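Making Paper That Looks Like Fabric: My Papercraft Project Report

Last updated: August
2 min read

So for my final project I picked dry embossing, which means pressing a raised pattern into card with no ink at all. I'd only ever made birthday cards at my nan's kitchen table before this, and I wanted to see how far I could push plain card before it split!

I set myself five designs, all on the same white stock from Ekard (I bought a pack of 500 sheets, far too many, and my desk at Bolumthorpe is still buried). Bok-nam Won, my tutor, lent me her old Lolireck hand press and told me to keep a notebook of every fold and tear. I did, mostly – there's a gap in the second week when I had a cold.

The first two designs were leaves and they came out flat and a bit sad. I think I was cranking the handle too quickly. Habibur Hettiarachchi, who shares my bench, suggested misting the back of the card with water first, and what a difference! The edges went crisp and I had hardly any cracking after that. My third design was a ring of stars, which I'd happily send to anyone.

Design four was the one I cared about most, a belly-band card with a pattern all over. I'd drawn waves, then scrapped them on the Thursday and went looking at textiles. The light blue-grey cloth below is what I settled on, with small raised diamonds all over it and a slight sheen where they catch the light. I cut my template to match and used pearly card for the band – next time I'd make the diamonds a touch bigger.
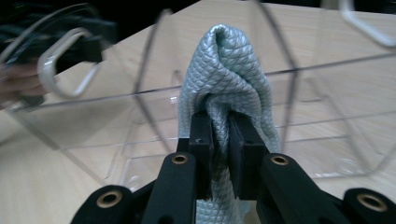
3 comments · 5 shares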